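The Stitch in the Machine

A traveling robot surgery course promises to teach your hospital to sew. Our writer, who can't hem pants, went along.

By Elin Gethin

The coffee at the Trevbridge training center is free, and after a morning on the Skereo course I understood why. You want something to hold that doesn't judge you.

Skereo is a service, a word the company prefers to "course" and one that lets it charge monthly. Your hospital already has a surgical robot. Skereo brings the practice material, the lesson plan, a recording system and an instructor, and it promises to turn people who can sew by hand into people who can sew through a console. The basic package is five sessions. There is a longer one, but when I asked what it cost, I was given a brochure and a second cup of coffee.

My instructor was Tapio Oksanen, a patient man who spent years teaching student nurses to put in stitches the old way. He had me sit at the console, put my forehead against the rest and look down at a piece of tissue that seemed to be the size of a tennis court. Magnification is the first thing the system gives you. It is also the first thing you'd like to give back, as every tremble you own is now on display.

Then there is the thread. In ordinary life, thread is a polite material that stays where it's put. Under the robot it becomes rope, with opinions. Oksanen's first lesson has no needle in it at all. He wants you to learn where the loops are before you go adding anything sharp.
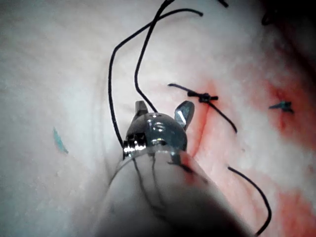

Loops of black thread around the open jaws of an instrument, with finished knots to the right.

The recording system is where Skereo earns its money. It keeps the view from the instrument along with the view from beside the pad, and plays both back to you afterward at whatever speed hurts most. Dilwyn Kemeys, who runs the company's software side, told me the library now holds 2,000 recorded stitches, sorted by how they were tied and how they went wrong. "The wrong ones get watched more," he said. I asked if mine would be going in. He said they had a folder.

What you get back is a score sheet, and I have mixed feelings about it. It grades you on time, on wasted movement and on how evenly you space your stitches. The movement score is very good. Mine said my left hand had traveled a great distance to accomplish nothing, and I couldn't argue. The spacing score is fussier, and two of the surgeons in my group thought it punished sensible choices. Caradog Watkins, who has been operating since before the score sheet's authors could tie their shoes, got a lower mark than I expected and took it the way you'd take a parking ticket.

Then he sat down again and did a row of stitches so calmly that everyone stopped talking.

The needle is curved, and the trick, as far as I could follow it, is to let the curve do the work. You turn the wrist and the needle goes around. Beginners push. I pushed. Kemeys has a warning tone for pushing, and by the afternoon I had come to think of it as my ringtone.

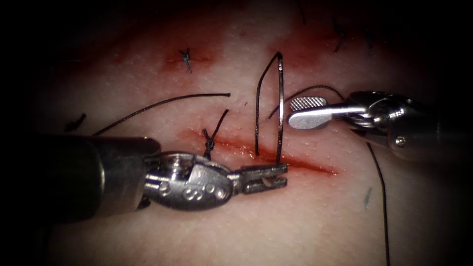
Two arms at the incision, with the curved needle standing between them.

On the practical side, setup took around 5 minutes, which is quick, and the playback screen froze once, which the company blamed on the building. The practice pads are sold separately and the price climbs fast if your staff are keen. A hospital with one robot and a handful of trainees will find the basic package plenty. A bigger one should ask hard questions about the storage fee, which starts once you've kept more than 500 clips and is printed in very small type on page five of the contract.

Eifion Rosser, who buys equipment for a group of clinics and had come to see if any of this was worth it, spent the lunch break on that page. He told me he liked the teaching and disliked the arithmetic, and that he'd probably sign for the basic package and delete things often.

I'd say the same. The playback alone is better than most of the teaching I've sat through in any subject -- and Oksanen is worth whatever they pay him. Ask for him by name when you book. My own final score has been emailed to me, along with an invitation to repeat session one.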